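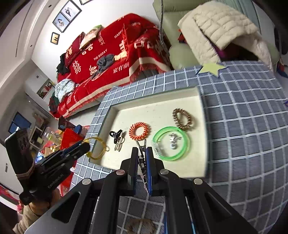 Moushumi Sikder
@moushumisikder
Thread on hair clips and bobbles and where to keep them. I've got two daughters and a lot of hair in this house, mine included. Several of you asked after I moaned about it last month, so I'm putting it all in one place.

Moushumi Sikder
First thing. Everything small that goes in hair or on a wrist now lives in one shallow tray on the table. Cream, low sides, thin rim in a sort of grey-green. It used to be for post.

Moushumi Sikder
Before the tray there was a biscuit tin. Before the tin there was a zip bag. Both failed for the same reason: you couldn't see the bottom, so every morning somebody tipped the lot out and left it.

Moushumi Sikder
With a shallow tray everything sits in one layer. If it starts to sit in two layers you have too much out. Take some away. I keep the overflow in a shoebox on top of the wardrobe and swap things over when the girls get bored.

Moushumi Sikder
Spiral coil ties. We have an orange one and a brown one in the tray at the moment. I was against these for years because I thought they looked like old telephone flex. I've changed my mind. They come out of thick hair without taking half of it along.

Moushumi Sikder
They do stretch. The brown one is more of an oval now. You can get them back a bit by dropping them in a mug of hot water from the kettle for a few minutes, then leaving them on a tea towel. Fish them out with a spoon.

Moushumi Sikder
The hot water trick works two or three times per tie in my experience. After that it's a bracelet.

Moushumi Sikder
Claw clips. The little black one is the best thing we own. Small, glossy, does a half-up on my eldest and holds a fringe back on me when I'm washing my face. I would buy ten more if I could remember where it came from.

Moushumi Sikder
If you buy claw clips, open and shut them in the shop. You want the spring to push back evenly. If one side gives first it'll be in pieces by the end of the week. The cheap ones and the dear ones are both capable of this.

Moushumi Sikder
Gold-coloured wire clip, the sort with an open round loop at one end and long prongs. Very pretty, fiddly to put in. Slide it in flat against the head and then turn the loop up. Rajitha Roy showed me that at a wedding in July and I'd been doing it wrong up to then.

Moushumi Sikder
It slides out of freshly washed hair. Day-two hair is fine. For clean hair I put a plain grip in first, crossways, and push the prongs over the top of it.

Moushumi Sikder
Slim metal clips with a glittery end. Ours has a pink-silver point. These are the ones that go missing, they're so narrow they slip down anything. Sofa, car seat, the gap beside the washing machine. They show up well on a cream tray, so that's another vote for pale.

Moushumi Sikder
On colour generally. I tried a dark wooden dish for a fortnight. Black clips vanished in it. Brown ties vanished in it. My younger one decided we didn't own any and asked for new.

Moushumi Sikder
The downside of cream is that it shows every speck. Mine has bits and faint marks all over the bottom as I type this. Damp cloth, drop of washing-up liquid, dry it before things go back in. I do it when I notice, which isn't often.

Moushumi Sikder
Bangles and bracelets. I let them in the tray on condition that they're the see-through plastic sort the girls wear every day. There's a bright green one and a yellow one. Anything with a proper clasp goes in the box in my room.

Moushumi Sikder
Useful thing about a round bangle lying flat: you can put something tiny in the middle and it stays put. There's a small silver ornament with sparkly bits that sits inside the green ring. I've not lost it since I started doing that. Before, I was forever finding it with my foot.

Moushumi Sikder
Obaidul Pramanik asked me whether you could use proper ring dishes or an ice cube tray for this. You can. I had an ice cube tray for a bit. Grips are too long for the holes and the ties spring out. Fine for earrings.

Moushumi Sikder
He also asked about the dividers you get for cutlery drawers. Good if you've a spare drawer. I haven't. I do know that the Emeo one is adjustable and costs £7, and my sister swears by hers.

Moushumi Sikder
Where to put the tray. Ours stays on the table with the blue-grey check cloth, where the brushing gets done. I had it in the bathroom to begin with. The girls would go in for a clip and come out ten minutes later with a flannel on their head and no clip.

Moushumi Sikder
Bathroom is bad for the metal ones too. Steam gets at them. I had a set of plain grips go rusty and leave marks on a pillowcase that never came out.

Moushumi Sikder
A cloth under the tray helps. It doesn't slide about when small people are grabbing at it, and if a grip gets dropped it lands softly and stays where it fell. On the bare table they used to skid straight off the far side.

Moushumi Sikder
How I sorted it the first time, for anyone starting with a tin like mine. Tip the lot onto a towel. Pull the hair out of everything, yes everything, a seam ripper or small nail scissors will do it. Bin anything snapped or with the rubber tip gone.

Moushumi Sikder
The rubber tips matter. A grip with a bare end scratches, and a child who has been scratched once will not let you near her for a week. If you want to save a nice one, a dab of clear nail varnish on the end, left overnight, builds it back up. Two coats.

Moushumi Sikder
Then wash. Plastic and coil ties in a bowl of warm soapy water. Metal ones just get wiped. Anything with stones stuck on gets wiped very carefully, as the glue on those is rubbish and they come off in water.

Moushumi Sikder
If a stone does come off, I use a jewellery glue put on with a cocktail stick. Put the stone on a blob of blu tack to pick it up. Don't use superglue, it goes white and cloudy round the edge. I've ruined a perfectly good slide that way.

Moushumi Sikder
Then choose what goes in the tray. I let each girl choose and I chose a few plain ones myself for school. Everything else went up on the wardrobe. There were complaints for one day.

Moushumi Sikder
School. Ours doesn't allow anything big or sparkly, so the glittery ones are for weekends and parties. Rónán Quinlan, who has three girls and does all their hair himself, keeps the school ones on a ribbon by the front door. I copied that for the plain grips and it's good.

Moushumi Sikder
His ribbon is just a length from a present, pinned at the top, with the clips closed over it all the way down. Claw clips don't work on it. Coil ties you can loop on with a safety pin but it's more bother than it's worth.

Moushumi Sikder
Question from Jahangir Chowdhury about a toddler in the house. Please don't leave any of this at toddler height. Small ornaments and beads especially. When my nephew visits the tray goes on top of the fridge with a plate over it.

Moushumi Sikder
Somebody else asked about fabric scrunchies. They're not in the tray, they take up all the room. Ours are threaded on an empty bottle that I keep by the bed. A kitchen roll tube does the same job but falls over.

Moushumi Sikder
Travelling: everything small goes in an old glasses case. Hard sides, snaps shut, fits in a handbag. Wrist things go on a wrist.

Moushumi Sikder
Things I've stopped buying. Multipacks on a card, as we only ever like two out of the pack. Elastics with the metal join. Anything with a bow that's been glued flat, it peels the first time it rains.

Moushumi Sikder
Things I'd buy again. Coil ties in colours you can see on a carpet, hence the orange. Small black claw clips. Long plain grips with a wave in them.

Moushumi Sikder
Rule for the evening is that whatever comes out of your hair goes back in the tray before teeth. It works on most nights. On the others I find them in the bed.

Moushumi Sikder
Adding one more as it's come up in the replies. Coil ties and wet hair: fine for keeping it out of the way, but take them out before bed. My youngest slept in hers and had a ridge round her head until dinner time.

Moushumi Sikder
And for the person asking about the yellow bangle, it was a party bag thing, so I can't tell you the shop. Sorry. If I see any in the market I'll post it here.

2026-03-21
164 likes
7 replies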